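## 4. Setting Up the Lavano Under-Counter Washer

Read this section through before you connect anything. The steps apply to both the front-vent and rear-vent models. If you are replacing an older Lavano washer, the hoses from that machine will not fit the new inlet valve. Use the ones in the accessory bag.

### 4.1 Before you start

You will need:

- an adjustable wrench
- a spirit level
- a bucket and an old towel
- a flashlight

The washer weighs 164 pounds with the transit bolts fitted. Two people should move it.

**Caution:** Do not lift the washer by the door, the detergent drawer, or the worktop overhang.

### 4.2 Removing the transit bolts

1. Stand the washer on a firm floor with the back panel facing you.
2. Loosen the four transit bolts with the wrench. Turn each one until it spins freely.
3. Pull each bolt straight out along with its rubber sleeve. If a sleeve stays behind, work it loose with your fingers. Do not push it inward.
4. Press a plastic cap into each hole until it clicks.
5. Keep the bolts. They must be refitted if the washer is moved to another address.

**Note:** A washer run with the transit bolts in place will shake hard during the spin and may show fault code 711. Switch it off at the wall and go back to step 2.

### 4.3 Connecting the water

1. Shut off the supply valve and put the bucket under it.
2. Check that there is a washer seal in each end of the inlet hose.
3. Screw the straight end onto the supply valve and the angled end onto the inlet at the back of the machine. Hand-tighten, then give each nut a quarter turn with the wrench.
4. Open the supply valve slowly and look at both joints with the flashlight. If either one drips, close the valve and reseat the seal.

Homes on the Felport water supply should set the hardness dial to 3. Homes in Drarnska should use 4. For other areas, ask your supplier.

### 4.4 Connecting the drain

1. Fit the plastic elbow over the end of the drain hose.
2. Hook the elbow over the standpipe. No more than 6 inches of hose should go down inside the pipe.
3. Fasten the hose to the wall with the strap provided.

**Caution:** Do not seal the gap between the hose and the standpipe. The drain needs air to keep the tub from siphoning empty.

### 4.5 Leveling

1. Slide the washer under the counter, taking care not to kink the hoses.
2. Set the level on top, first side to side and then front to back.
3. Turn the front feet until the bubble is centered. The rear feet adjust themselves.
4. Tighten the lock nuts upward against the cabinet.

### 4.6 First wash

1. Leave the drum empty. Put half a measure of detergent in the main compartment.
2. Choose Cottons, Hot, and press Start. The cycle takes 69 minutes.
3. When it ends, wipe the door seal and leave the door ajar.

For the first loads of laundry, sort by fabric as well as by color, and check every pocket. Wash small items such as socks and gloves in a mesh bag so they don't get caught in the door seal. A plain bin on the counter works well for sorting, but take out whatever doesn't belong in the wash before you load the drum. In the gray one shown, white glove fabric lies in the same bin as a red-orange box, a clear bottle, and a white scoop, and only the fabric should go in the machine.
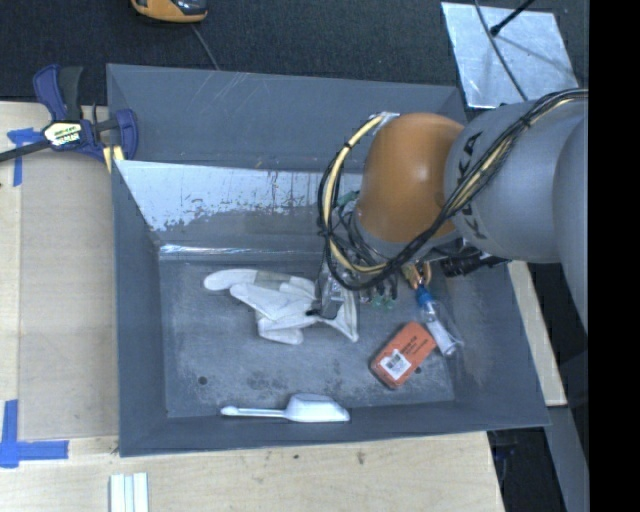
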